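3 July 2001

Showroom, back half. Started at the window end and worked toward the door. Plan for the week is to get the floor into a state where we can walk a customer around both tubs without stepping over things, and to get every loose part back in the box it came in. Pauline Nuttall wants the list by Friday and I am writing it up here first.

Green oval tub (Martinelli). Staying by the window. Tried it on paper against the back wall and it loses the light, and the white rim looks gray over there. Wiped down the outside with a soft cloth and plain water. No polish on this one, see the note from last fall about the streaks. Rim fine. Feet not checked, need two people.

White rectangular tub (Plenidham). Drain cover seats properly. Overflow fitting has a little play in it but the same as before, so leaving it. Black gooseneck faucet is only hand tight. It is a display tub and there is no supply to it, but people do grab the spout, so it needs a proper tightening. Wrench with a rubber face, please, the last one marked the finish. The navy cushion goes with this tub. It is not a spare for the chair.

Trolley. Three tiers, wood, casters all turn. One of them squeaks. I would like to use it for towels and small stock between the two tubs, but Pauline thinks it blocks the walk through. Leave it where it is until she has looked.

Floor. Swept and damp mopped the gray marble pattern as far as the trolley. Black cable running to the cabinet still needs to be taped down or rerouted along the wall. Have 50 feet of cable cover on order from Jiseck, due in August, so tape for now.

Round table. This is the packing table until further notice. Light wood, marks easily, so felt under anything with hard corners. Boxes get opened here, checked here and closed here. I don't want handsets sitting on the desk again.
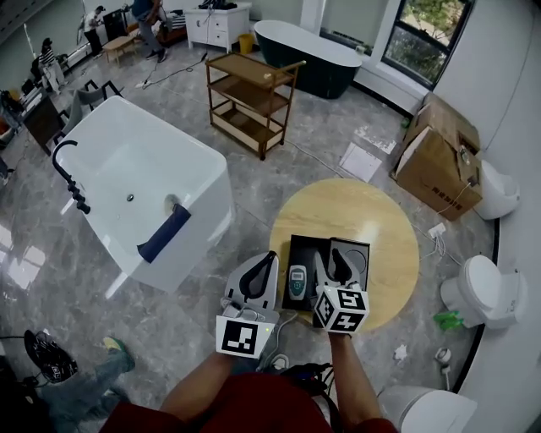
Handset box open on the round table, handset in its place, lid still up.

Handset notes. White and gray, oval, green button, dark display. It goes back in the black box face up. Face down it sits on the button, and I think that is what ran the batteries flat on the one we sent out in the spring. Check before closing: batteries out, battery door on, booklet in, nothing stuck to the display. The protective film stays off once it is off. Write the stock number on the bottom of the box in pencil, not on the lid. This one is 219.

Went through the other handset boxes after lunch. 26 on the list. Two have no booklet. Asked Biltorus for replacements by fax and gave them both stock numbers. If they want to charge for them, let it go and we will photocopy one.

Back wall cabinet. The stuff piled on top has to go somewhere. Both drawers are full, I looked. Top drawer is washers, plugs and chains mixed together, bottom drawer is mostly old price cards. Price cards can go. Yellow bin stays beside it for scrap cardboard only. I took a coffee cup and half a sandwich out of it this morning.

Far left counter. Not started. It is the worst part of the room and I would sooner give it a whole morning than pick at it. Anything on it without a label by Thursday goes in a carton marked UNKNOWN and gets put under the desk.

To do:
Tighten gooseneck faucet
Tape cable
Oil squeaky caster
Clear bottom drawer
Feet on green tub, with a second person
Counter
Ask Pauline about the trolley, and whether the gray chair is staying with the desk or going back upstairs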